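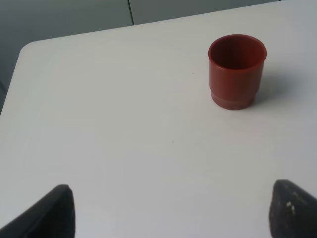 D'après Pallutier, j'ai encore salé trop tard, et la croûte ne prendra jamais si le sel n'a pas passé la nuit sur la viande. Bon. Je note la remarque ici parce qu'elle m'a trotté dans la tête toute la matinée, et parce que je crois qu'elle est juste à moitié (la moitié qui m'embête, évidemment).

Cahier d'essais, fumage, avril. Suite de l'épaule de porc.

Départ ce matin à 6 h 30, pièce de 1,517 kg parée, sans os, achetée à la boucherie Villa comme les deux précédentes. J'ai gardé la couenne d'un côté seulement, quadrillée au couteau. Salage la veille au soir, donc un peu moins de dix heures, à 13 g de sel par kilo, plus le mélange habituel : poivre noir concassé, paprika doux, graine de moutarde, une pointe de cassonade. J'avais mis plus de cassonade la dernière fois et le dessous avait viré au noir amer, beurk, on n'y revient pas.

Fumoir Vunik, le petit, celui dont la trappe du bas ferme mal. J'ai calé la trappe avec un bout de tôle pliée et la température est enfin restée tranquille, autour de 110 °C pendant toute la première partie. Bois de hêtre au début, puis deux morceaux de cerisier quand la fumée est devenue claire. Je n'ai pas trempé le bois. J'ai fait l'essai trempé le mois dernier et à part une grosse bouffée blanche qui pique les yeux, je n'ai rien gagné du tout !

Bac d'eau sous la grille, rempli à moitié. À 9 h il était déjà bien descendu, j'ai remis de l'eau chaude de la bouilloire. Pensez-y si vous reprenez l'essai : de l'eau froide à ce moment-là et le thermomètre dégringole, il faut une éternité pour remonter.
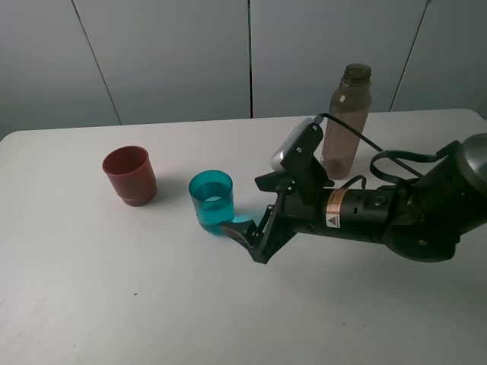 Page modifiée pour la dernière fois en avril, à 21 h 40

Pour le plateau, ça n'a pas raté : vers 68 °C à cœur, plus rien ne bouge. J'ai attendu 2 heures sans emballer, pour voir, et la sonde n'a pris que trois degrés. J'ai fini par envelopper dans du papier boucher avec une louche de jus de pomme et de vinaigre de cidre, et là c'est reparti gentiment. Sortie à 93 °C, repos d'une heure dans la glacière entre deux torchons.

À la coupe : moelleux, ça s'effiloche à la fourchette, anneau rose bien net sous la croûte. Le goût de fumée est plus rond que sur l'essai au chêne, presque sucré. Par contre la croûte est molle côté couenne, franchement molle, et c'est là que la remarque de Pallutier me revient. Le sel, je veux bien, mais à mon avis c'est surtout le papier qui a tout ramolli (j'avais serré comme pour un colis).

La sauce Kendley... pardon, Kindley, la recette au vinaigre et au piment qui traîne au dos du cahier : trop liquide telle quelle. Réduite d'un tiers elle nappe mieux, et une cuillère de moutarde forte ne lui fait pas de mal.

À faire la prochaine fois :
- sel la veille à midi, même dose
- papier moins serré, ouvert pour la dernière demi-heure
- réparer cette fichue trappe
- racheter du cerisier, il reste trois morceaux au fond du sac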